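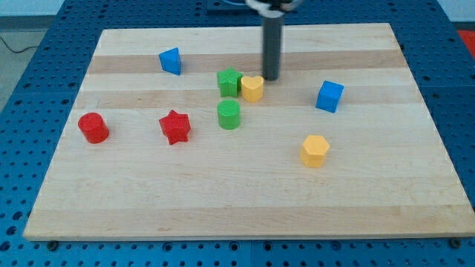
Sorting and placing coloured shape blocks on a board

Published 5 July 2018 by Dirnusex Workshop Notes
284 views – 4 comments – Share

This guide covers setting up a small set of plastic shape blocks on a wooden board for sorting and placing tasks. It assumes a mixed set in four colours, with at least two blocks of each colour and some shapes repeated across colours. Cylinders, stars, hearts, cubes and triangular prisms are all suitable. The method works on any flat table, perforated or plain.

What is needed

One flat board, light in colour, large enough that every block can stand clear of its neighbours.
Eight blocks: two red, two green, two yellow, two blue.
A damp cloth and a dry cloth.
A soft pencil and a sheet of paper for recording layouts.
Four strips of thin non-slip matting.

Choosing the board

A pale wooden board gives good contrast with red, green and blue. Yellow is the difficult colour. On maple or a similar wood, a yellow block seen from a low angle can merge with the grain, and the effect is worse under warm lamps. Check this before starting by placing a yellow block at the far edge of the board and looking at it from the working position. If the outline is hard to read, change the lamp before changing the board.

Striped or laminated boards are acceptable. Turn the board so that the stripes run from left to right. They then serve as a rough guide to depth, and a block can be returned to the same stripe without measuring. Do not use a varnished board with a high gloss. Reflections of the blocks in the surface make edges harder to judge.

Preparing the surface

1. Wipe the table and let it dry. On a perforated table, brush the holes clear first, as grit works its way out of them and under the board.

2. Lay the non-slip strips near the corners of the board position, set in slightly so that they do not show.

3. Lower the board on to the strips. The near edge should be parallel to the front of the table. On a perforated table, line it up with a row of holes.

4. Press each corner in turn. If the board rocks, move the strips until it does not.

5. Wipe the blocks with the damp cloth, then the dry one. Pay attention to the inner angles of the stars, where dust collects.

Setting a scattered layout

A scattered layout is the usual starting point for sorting. It should look random but meet a few conditions.

1. Place the cylinders first. Stand them upright on a flat end. A cylinder on its side will roll if the board is even slightly out of level.

2. Place the stars next. Keep two stars apart by at least the width of one star, or the points may catch when one is lifted.

3. Add the hearts. A heart may stand close to another block, which makes a useful harder case, but leave one side open for gripping.

4. Place the cube and turn it a little off square. A cube set exactly parallel to the board edge is too easy to line up.

5. Place the triangular prism last. It has the narrowest top of the set and is the block most often knocked over.

6. Check that no two blocks of the same colour are touching. If they are, move the smaller one.

Record the layout on paper before anything is moved. A letter for the colour and a letter for the shape is sufficient: RC for red cylinder, GS for green star, BT for blue triangle. Mark the front edge of the board on each sheet. The Zolico record sheet has a printed outline for this, but plain paper is adequate.

Sorting by colour or by shape

Sort by colour first. It needs no turning of the blocks and gives four equal groups. Work from the front of the board to the back, so that no block is lifted over another.

Sorting by shape takes longer. The groups are unequal, and a shape with a single block still counts as a group. Grip cylinders across the full width. Grip stars by two opposite faces and not by the points – the points turn in the grip and the block comes down at an angle.

Storage

Keep the blocks in a shallow tray, in one layer. Store the board flat. Ours was left upright against a radiator in December and took a slight bow, and it had to be weighted for a fortnight before it was usable.

4 comments
106 shares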